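Unit 6: Access to Utility Poles and Conduit
Notes for the second half of the session

Reading: the Hatden pole attachment ordinance and the Tondon joint use agreement, both in the packet.

1. Why attachment matters

A new broadband provider has two ways to reach a customer by wire. It can dig, or it can hang cable on poles that are already standing. Most poles belong to an electric or telephone company. The owner sets aside a part of the pole, the communications space, for cable and fiber. A company that rents part of that space is called an attacher.

2. Make-ready work

Existing lines often have to be moved before a new one can go up. This is make-ready. It is "simple" if lines can be shifted without an outage or a splice, and "complex" if they cannot. Under the Hatden ordinance, an owner has 48 days to survey the poles in a complete application. An application covering more than 500 poles is treated as a large order, and the parties must negotiate the schedule.

3. One-touch rules

Under the older practice, each attacher sent its own crew to move its own line. A one-touch rule lets the new attacher hire one approved contractor to do all simple work in a single visit. Existing attachers receive notice and may inspect afterward. Complex work stays with the owner of the line.

Case for discussion: Fairclough applies to attach to 600 poles in Pleddale. The pole owner says 2 of the routes need full replacement and asks Fairclough to pay for every new pole on them. 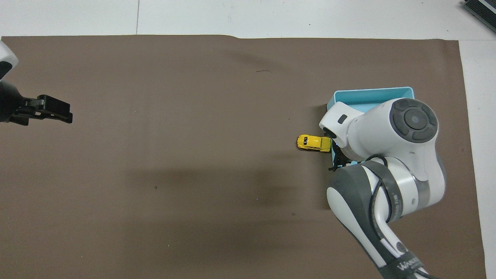 The question is who benefits from the replacement. If a pole was already due to be retired, charging the full cost to the attacher gives the owner a new asset for free. If the pole was sound but too short, the attacher caused the expense. Many disputes fall between these, and the Hatden text does not say how to divide the cost.

4. For next time

Read section 4 of the Tondon agreement (rates). Note how "usable space" is defined and which party pays for the unusable part of the pole.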